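Orken chest freezer, review after one winter

I bought it in November from Valdovinos, for the meat we share with my neighbor Esben Holst.
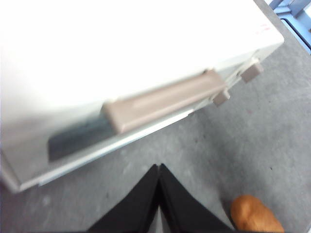 The noise is small -- I sleep in the next room and it does not wake me. Opening is easy too, the long beige handle on the front edge gives place for both hands. The basket is weak and I replaced it.

Delivery was slow, 15 days, and the seller answered only one of my mails.

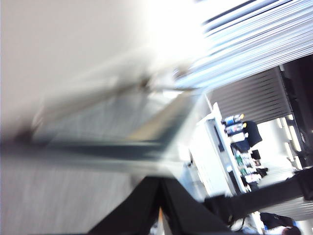
For the price I would still buy it again. Four stars.

Apolinar Cortés, 8/12/21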